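Last edited 04/11/2024. If you're reading this because you've just joined the packing team at Lisusen and someone said "it's all in the README," welcome. Some of it is.

# ustano-bagging

Data card for the Ustano produce set: 772 episodes of two robot arms moving fruit and vegetables between zipper bags and a basket. The target was 1000. We stopped when the budget did.

## Why it exists

Lisusen packs mixed produce bags for office kitchens. The filling goes quickly. The bags are another matter: they cling, they fold over on themselves, and the zipper has opinions. Management wanted to know how much of the bag handling could go to a two-arm cell, and what the people at the packing tables would do instead. This repo covers the first question. The second got a slide.

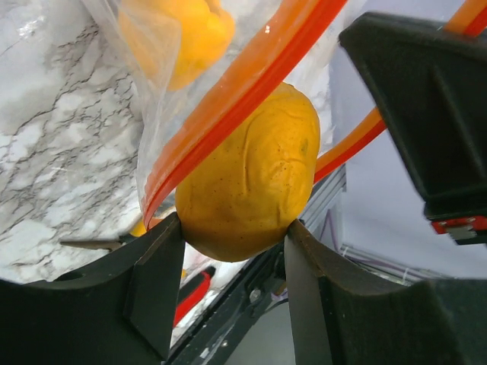
Soft fruit was the item everyone at the tables asked about first. A packer judges a mango with a thumb and has decided its future before it leaves the crate. The cell makes no such judgment. Sorting stays with people, and as of November it's listed in the job description, where it should have been all along.

## What's in an episode

- video from the wrist cameras and a fixed workspace camera
- joint positions and gripper commands for both arms
- a one-line task note, typed by whoever ran the session
- a result flag: `done`, `partial` or `gave_up`

`gave_up` refers to the operator.

Task notes are left as typed. Spelling varies, and so does morale. If you normalize them, please keep the originals – two of the best bug reports we have are in there.

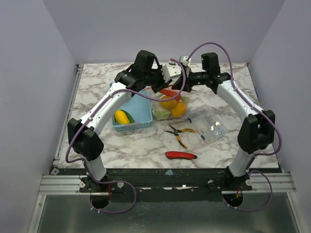 The arms are operated by packers, which was the one decision nobody in the Lamport office had planned on. The original idea was to have engineers do it. The engineers handled the bags the way people handle someone else's baby, and after a short trial the controls went to the folks who do this for a living. They get the packing rate plus a training supplement, and time at the cell counts as regular hours. That last part took over 4 meetings.

## Known problems

**Zippers.** One arm holds, the other works. In theory. Expect a lot of regrasping, and don't trim it out, since it's most of the job.

**Clear film on a patterned surface.** Depth estimates are poor. Segmentation models trained elsewhere do badly.

**Produce mix.** It follows whatever was on hand, so don't treat it as a balanced sample of anything.

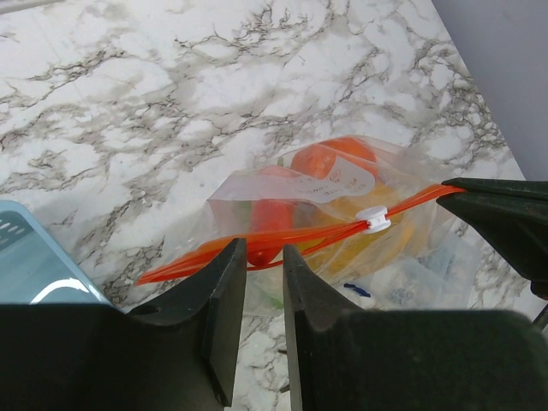 One packer wrote in the comments on the draft that the card should say plainly how tiring the sessions are: "You're sitting down, so they think it's a rest. By the end my eyes are worse than my feet ever were." Sessions have been capped at 2 hours since then, and the rotation sheet is kept by the packers themselves.

## Intended use

Training and testing bimanual policies on flexible packaging. It is not a measure of how fast anybody works. Operator IDs were removed before release, and pull requests that try to reconstruct them will be closed without the usual pleasantries.
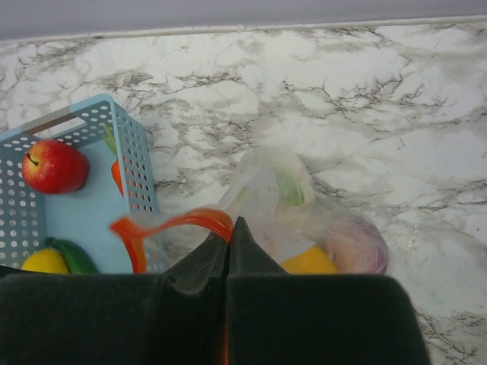
*Wrist view: basket at left, bag of produce at right.*

## Splits and access

Splits are by session, so neighboring episodes don't leak across. Berisha hosts the files; ask for a read token through the issue tracker and name your project. Loader scripts are in `tools/`. The old loader is in `tools/old/` and still gets more use, for reasons we've stopped asking about.

Open item: the `partial` flag was defined differently in the early sessions. Relabeling is in progress.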